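Two arms, one box, a lot of spaghetti -- build thread
Home Builds > Arms and Grippers > Page 3

sovik_shed
Okay, so the enclosure is finally usable! Aluminum frame, marble-look floor, and yes, I stuck with the flowered wallpaper on all three walls. I love it and I'm not taking it down. Both arms bolt to the rail in front so I can slide them when the reach is off (it's always off).

The job this month is stocking the little shelf with pasta. Red packs go on top, yellow ones underneath. I've got 29 runs saved so far and want 100 before I train anything.

benchrat258
Why pasta though? Shiny bags are miserable to grip. I'd start with wood blocks and get those boring first.

sovik_shed
Blocks bored ME, that's the problem. Bags slide and sag and I want to see how the grippers deal with it. The long spaghetti is the hard one -- grab it off center and it swings around on you. Two from Friday:

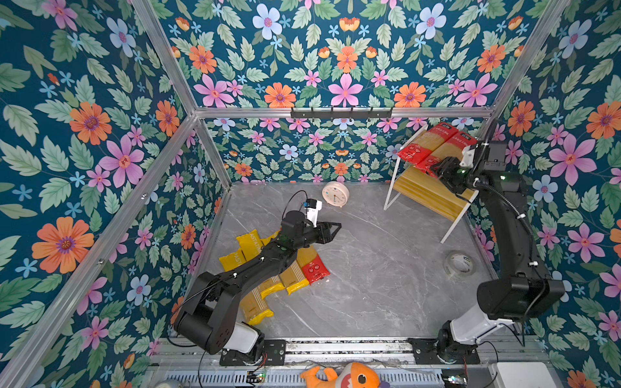
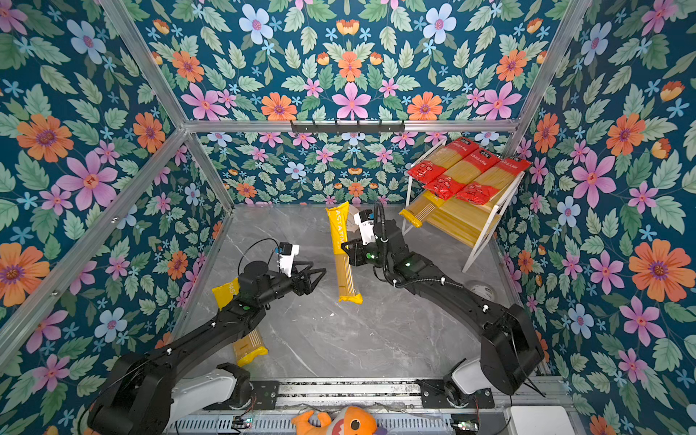

Marion MacAulay
I'm with benchrat on this one. Long packs want two hands, one near each end, and if your arms aren't timed well they'll just fight over it. I lost most of March to that. Also 100 runs sounds low to me. I'd plan on 200 and toss the ugly ones.

sovik_shed
Ugh, 200. My back hurts already. I'd like to keep some of the ugly ones though, otherwise how does it learn to fix a bad grab?

benchrat258
Keep the ones where you recover. Dump the ones where you just drop it and swear.

Marion MacAulay
Fine, I can live with that. But label them now, because you won't remember later which was which. And what are you doing for finger pads?

sovik_shed
Bare fingers for now. I have a sheet of thin rubber to try this weekend, will post how it goes.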